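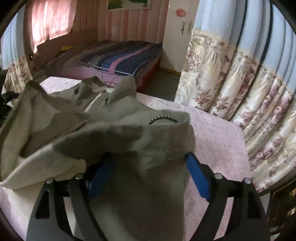
A grey-olive garment on the pink speckled tablecloth.

I went to the Ramex open day in Olville expecting to be sold something, and I was, though it took them until after lunch. Ramex collects used clothes in those green bins outside supermarkets, and for years I have wanted to know where my old shirts end up. The flyer promised "full transparency from bin to new life." I brought a notebook.

The tour started forty minutes behind schedule with a film. Lots of children running through grass, lots of slow piano. Then Deepak Jaiswal, who manages the sorting floor, walked us through the building and was a good deal more useful than the film. He said a trained sorter decides on a piece in a couple of seconds, mostly by feel. Collar, cuffs, armpits, zipper, done. I asked what share of the clothes gets worn again by anyone. He said it depends on the season and the neighborhood. I asked for last year's number. He said the office would have that.

The office did not have that. What the office had was a poster saying 1284 tons were "diverted" in a year. Diverted is a word I distrust. A coat sold in a thrift store is diverted, and so is a coat shredded for car seat stuffing, and so, I suspect, is a coat on a ship to a place where it will be somebody else's trash. When I asked whether the three were counted separately, a young man told me it was a great question and went to get me a tote bag.

The mending corner was the best part of the day. Golshifteh Amini teaches there twice a month and she doesn't do slogans. She showed us how to close a torn seam from the inside and how to tell whether cloth is too thin to hold a patch (put it against a window). Someone asked if mending really makes a difference to the planet. She said it makes a difference to the pants. I could have stayed there all afternoon, but each group got 10 minutes.

After that we were steered toward the Clellar stand. Clellar is the membership plan: you pay every month, they send you a bag, you fill the bag, they send you points. The points can be spent on new clothes from Dwivedi, their partner brand. So the cure for owning too many clothes is a coupon for more clothes. I said this to the woman at the stand and she laughed politely and said many visitors feel that way at first.

Some practical notes if you are tempted by the next one, in July. Parking is free but fills up early. The coffee is $2 and weak. Wear a sweater, the sorting hall is cold and the big doors stay open. Strollers are fine on the ground floor, but the baling room is up a metal staircase and the elevator was out of order when I was there. Ask to be put in Deepak's group.

I emailed the office for the resale figures the next morning and have had an automatic reply. My tote bag has a loose handle.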